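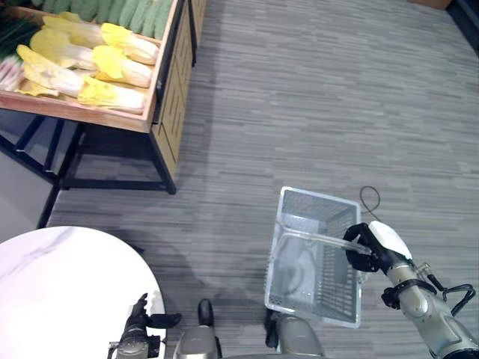 4. Basket and produce run

Do section 3 (hand calibration) first. Plornex board on, Drestura open on the laptop, e-stop in someone's hand.

4.1 Basket goes in the RIGHT hand. Open grip, offer up the handle, then close at 300. Not 400 – the handle is only thin.

4.2 Let go of the basket slowly. If it swings, wait 5 seconds before moving anything else.

4.3 Check cable slack on both arms. Loops are fine, tight bends at the wrist are not.

CAUTION: Keep your own fingers out of the left hand while the Raju script is loading. It twitches.

4.4 Pick a cabbage near the front of the crate. Left hand comes down from above, thumb under, grip the white end. Leaves tear.

4.5 Tilt the basket up towards the left hand and bring the cabbage over the opening.
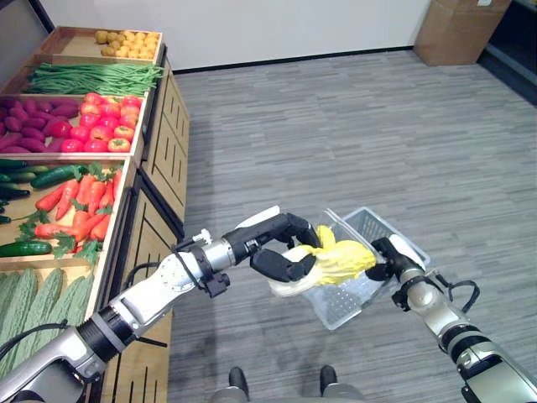 Fig. 4 – Cabbage at the basket, left hand still gripping.

4.6 Open the left hand. Fingers first, thumb last. Lift clear before levelling teh basket.

Note: up to 2 cabbages per run for now. Wrist motor on the Skarkton arm gets warm after that.

4.7 Back to start pose. Left hand up, fingers spread, and watch the table edge on the way round.

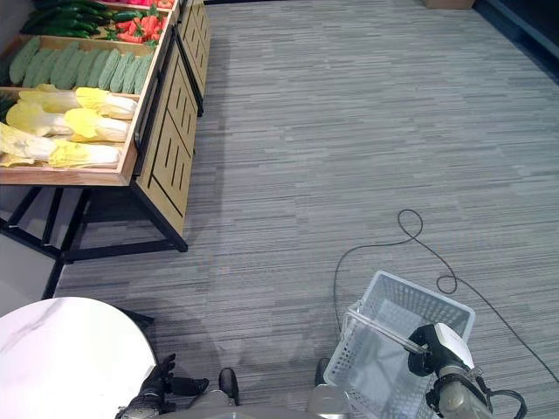

Hold there until Drestura shows READY, then save the run. If it shows GRIP LOST, stop, take the basket off by hand and go back to 4.1. Dont just hit resume.

Poses last updated 20 October 2020, the August ones wont load.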